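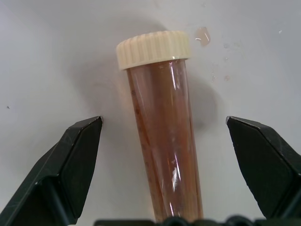 Voyle (company)

Voyle is a small phone accessory maker, and I've kept this entry going since I bought one of their chargers and got a bit hooked on the story. It started as a side business of Gotia, the parts wholesaler, and split off in April 2016 with 7 staff and one product, a folding dock.

Name and ownership

Gotia kept a share at first, then sold it to Zudora, which also runs a chain of repair kiosks. You'll see old boxes with both names on them (mine has a Gotia sticker under the Zudora one!).

Products

The dock came in two colours, grey and a darker grey. After that came the Talau, a battery case that most people know the company for. It sold out twice, got recalled once over a dodgy hinge, and came back with a metal pin. I've had three of them. The current model weighs 222 grams, so it's no featherweight in your pocket.

Change at the top

On September 9, 2019 the head of sales left and the job was split between two managers. The company put out a one-line notice and I've never found anything longer. If you've got a clipping, send it my way.

See also
Battery cases
Gotia
Phone repair kiosks
Zudora

Comments (3)

dockfan: The first dock had a rubber foot that fell off. Worth adding?

marlo_k: My Talau is the old hinge and still going strong, touch wood.

tinbox: Pretty sure there was a white dock too, my neighbour had one.

Contact | Copyright | Back to top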